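Kerno finishes first round of gripper trials for bin picking

2019-08-13

Kerno has finished the first round of its gripper comparison in the test hall at Brilier and has put out the first results. The company compared two grippers, a two-finger model from Leitner and a vacuum model from Borell, on the same task: taking mixed everyday items out of a deep metal bin, one at a time, and putting them in a tray.

The trials began in June. Each gripper was given 1,000 pick attempts, with the same arm, the same controller settings and the same set of items. The items were mixed again after every 10 attempts, by hand, following a printed plan, so that both grippers met the same arrangements. In total 1,984 attempts were accepted for the comparison. The other attempts were removed after a fault in the logging software, which did not save the gripper signal. They were not repeated in this round.

Kerno says that it chose the items for their differences in shape and surface and not for their weight. Soft toys, small boxes, cases and pouches are all in the set. Such things are common in the return departments of mail order companies, and the bin picking systems now on the market are mostly set up for parts that all look the same. The company hopes to sell a complete station to smaller warehouses, but it has not given a date or a price.

The Leitner gripper was better with soft items. It could close on a fold of fabric and lift it, also when the fold was not exactly where the software expected it. On flat items lying close to a wall it was slower, and it often needed a second try. The Borell gripper was faster on boxes and other smooth faces, but it lost its hold on knitted and padded surfaces more often than Kerno had hoped. The supplier has offered a softer cup for the next round. 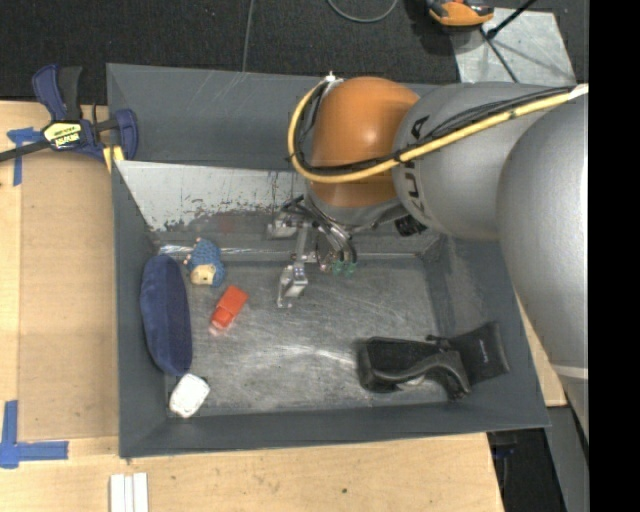
Why is a bin with sloping walls harder for a gripper than a flat table?

The walls limit the directions from which the arm can come. On a table the gripper can approach an item from nearly every side, but in a bin the wrist or the hoses may touch the wall before the fingers reach the item. Items also slide toward the walls and corners, where there is little space for a finger to go behind them. For this reason the software must check the whole path of the wrist and not only the last position of the fingers.

In the Kerno trials the corners were the most common place for a failed pick, with both grippers. The company changed the approach angle in the software after the first week, and the attempts made before this change are marked in the results. They stay in the total because both grippers had the same number of them.

The camera was a smaller question in this round. One fixed camera over the bin was used for all attempts, and a second one on the wrist was tested only for a short time with the Leitner gripper. The wrist camera gave a better view of items near the walls - but its cable had to be led along the arm with the others, and the arm had to move more slowly. Kerno wants to repeat this test with a lighter cable before it says more about it.

Metal surfaces were another difficulty. Bright reflections on the bin floor were sometimes taken for an item by the vision software, and the arm then went down to an empty place. A matte coating was discussed, but the engineers preferred to keep the bare metal, as customers will hardly paint their bins for a robot. They collected 900 pictures with strong reflections and used them to train the software again. It is too early to say how much this has helped.

The second round will use the same bin and a larger set of items, among them transparent bags and loose straps. Leitner will supply a longer pair of fingers for it, and Borell the softer cup already mentioned. A combined gripper, with one suction cup between two fingers, is also planned, if the parts arrive in time.

The table with the results for each item can be requested from Kerno. Companies that would like to send their own items for the second round can write to the test hall at Brilier. Items must fit in the bin, and they will not be sent back.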